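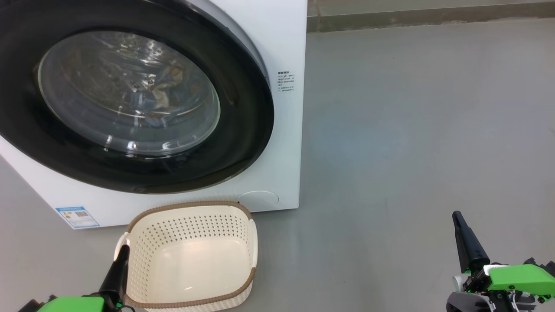 Load one, mostly blues and browns. Basket ready.

Ariel Bañez
Doing the laundry properly this weekend instead of in dribs and drabs, so I'm putting it all in one thread. A few people asked how I get through a week of washing for a household of four in a flat with one machine and no dryer.

Ariel Bañez
First thing. I don't sort into whites, lights, darks, brights and whatever else the back of the powder box says. I have two piles. Towels and sheets go in one. Clothes go in the other. Anything new and red goes in a bucket by itself until I trust it.

Ariel Bañez
The clothes pile gets washed at 30. Towels and sheets at 60. I used to do everything at 40 and the towels had a smell by Wednesday. They don't now.

Ariel Bañez
Pockets. Check them before they go in the pile, then again before they go in the machine. Last month it was a tissue in a school jumper and I was picking bits of white fluff off everything until bedtime. The month before that it was a bus card, which still works.

Ariel Bañez
Don't pack the drum. You should be able to get your hand in on top of the clothes, flat, with a bit of room above it. If you have to push the door shut with your knee, take out the jeans and do them later.

Ariel Bañez
Someone asked about the round cover low down at the front of the washer. It's the filter. Ours gets cleaned in January and again in winter, or whenever the water is slow to drain. Turn the machine off at the wall, put a baking tray and an old towel underneath, and unscrew it slowly. More water comes out than you'd think.

Ariel Bañez
Things I have found in the filter since we moved in: hair ties, a five cent coin, a plastic dinosaur foot, a lot of grey sludge. We never worked out which dinosaur.

Ariel Bañez
The rubber seal on the door needs a wipe too. Pull the fold back and run a cloth around it. I do this on a Friday night when the last load is out, then leave the door open a crack until morning.

Ariel Bañez
Powder or liquid? I use Kwofie powder for the towels and whatever liquid is on special for the clothes. Half of what the cap says is plenty here, we have soft water. If you're on hard water ignore me and read the packet.

Ariel Bañez
No fabric softener. It makes the towels feel nice and then they won't dry you.

Ariel Bañez
The basket. I bought this one at Gavham for 13 dollars after the handle went on the old one. Plastic with holes in the sides, so damp things can get a bit of air if I'm called away. I'd had a cloth hamper before and it went mouldy along the bottom seam.

Ariel Bañez
It sits on the floor right in front of the door when I'm unloading. That way the socks drop in the basket and not on the floor. Give the drum a spin by hand at the end and have a feel around the top of it. There is always one sock stuck up there.

Ariel Bañez
Iddrisu Fiadzo next door says he sets his machine for 10 at night and hangs it all out before work. I've tried it. I forgot the load until the following afternoon and had to wash it again. If you can remember things in the morning, it's a good system.

Ariel Bañez
Drying. We have one folding airer (Zateo, seven years old, one bent leg) and a short line on the balcony. Heavy things go outside, shirts go on hangers on the shower rail, and small stuff goes on the airer. Leave a gap between each thing or it'll take two days.

Ariel Bañez
Give everything a hard shake before you hang it. Shirts especially. I haven't ironed a school shirt since the start of the year and no one has said anything.

Ariel Bañez
To the person asking about spin speed: ours is on 1000 for clothes and the fastest it'll go for towels. If yours walks across the floor on a fast spin, check the feet are level before you blame the machine. Ours needed half a turn on the back left one.

Ariel Bañez
Folding happens straight into piles by person, on the bed, so it has to be done before anyone can go to sleep. Each person puts their own pile away. The seven year old's pile goes in the drawer more or less as a ball. Fine by me.

Ariel Bañez
Odd socks go in an Okau biscuit tin on top of the wardrobe. Every couple of months we tip it out and match what we can. Whatever's left gets used for dusting the blinds.

Ariel Bañez
Update, clothes are hung and the towels are on. Sheets after lunch if the sun stays out on the balcony side. Will answer the stain questions tonight, there were a few about grass and one about beetroot.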